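Wostance Milk Paint Sample Set

Item 2983
Ships from our Kesham shop

I get asked for this set more than anything else I sell, so I finally put it on its own page. It's the one I wish I'd had when I painted my first dresser, picked a green off a tiny printed chip, and ended up with something the color of canned peas (I lived with it until September and then stripped the whole thing, never again!).

You get 37 little packets of powder, one for every color in the Wostance line. Tear one open, stir in warm water, let it sit while you make a coffee, and you've got enough paint to cover a cabinet door and see what you really think of it. I mix mine in old jam jars. A cheap whisk works great, a fork works okay, and please don't use your good blender like I did.

What's in the box

37 color packets, labeled on the back
A measuring scoop
A small jar of Dredeo wax finish, clear
A fold-out color card with mixing notes

A few things I've learned

Bare wood drinks this stuff right up and you won't need a primer. Over old varnish it can flake, and some people want exactly that, the chippy farmhouse look. If you don't, scuff the surface first and add a bonding agent to your first coat. Two coats is normal for me. The whites and the yellows sometimes want a third, especially over dark wood, and I'd rather tell you that now than have you email me mad in the middle of a project!

Mixed paint keeps overnight in the fridge with a lid on. After that it gets lumpy and smells a bit like a barn, so toss it and mix fresh. Dry powder keeps for ages as long as the packets stay sealed.

The wax is for furniture and shelves. I wouldn't use it on a kitchen counter or anything that lives outdoors. For those I like the Pangaribuan hemp oil, sold separately in the finishes section, and it does deepen the color a little, so test it first on the underside of something.

Strong colors next to each other tell you a lot about a finish, and so does a worn edge. I love a bit of wear on painted wood, myself.
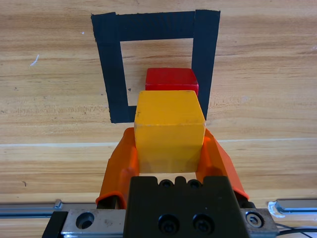 A painted yellow cube and a red cube, with some wear along the yellow one's edge.

Price and shipping

The full set is $138. Single packets are on the color pages if you already know what you want. I pack orders myself and most go out within 2 business days. Unopened sets can come back for a refund, opened packets can't, sorry!

Order by 30th July and I'll throw in a second jar of the wax. Just leave a note at checkout so I don't forget.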